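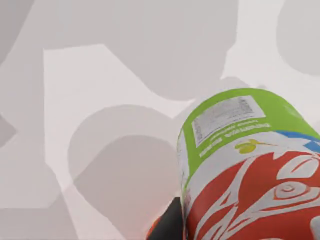 Did the summer programme at the Hurkden bring people back to the cinema?
For two weekends, and then mostly not. Admissions rose when Salian opened in June and fell back to last year's level before the month was out.

Progress report to the fund, August 26, 2025

The grant was awarded on the argument that a small-town cinema could hold a family audience through the summer if it booked new releases in their opening week. We said at the time that we had doubts. Having run it, we still have them.

Salian sold 1077 tickets in its first week, our best figure for any film under this grant. The distributor's terms took most of the benefit. We had to keep the film on our larger screen for longer than we wanted, and one afternoon showing in its last week sold 20 tickets. Kustis, booked straight after it, did 191 in its opening weekend. The distributor called this encouraging. We would not.

Fito is harder to judge. It was a subtitled comedy with almost no advertising, and it drew steady evening houses on the smaller screen. One film proves very little, and the good weather broke the same week, so we would be wary of anyone who builds a policy on it.

Takings at the kiosk went up along with admissions, as you would expect. Spending per head did not move — the combined ticket and snack offer mainly gave a discount to people who were going to buy something anyway. We have stopped it.

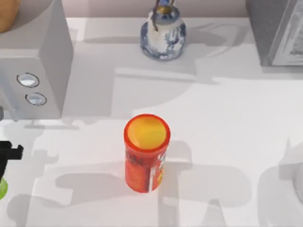
Orange can with a yellow-orange lid, upright on a white tabletop.

The audience survey has been returned by too few people to be of use. Those who did fill it in like us, and they are the ones who come already. We will report the answers in the final paper if you still want them, but ask that they are not quoted in publicity.

Still to do before the next payment: agree shorter runs with at least one distributor, fix the online booking page so that it shows the correct screen, and decide whether the early evening slot is worth staffing. The first depends on people outside this building — we have asked twice and had no firm reply.

Spending is within budget. We are not asking for an extension.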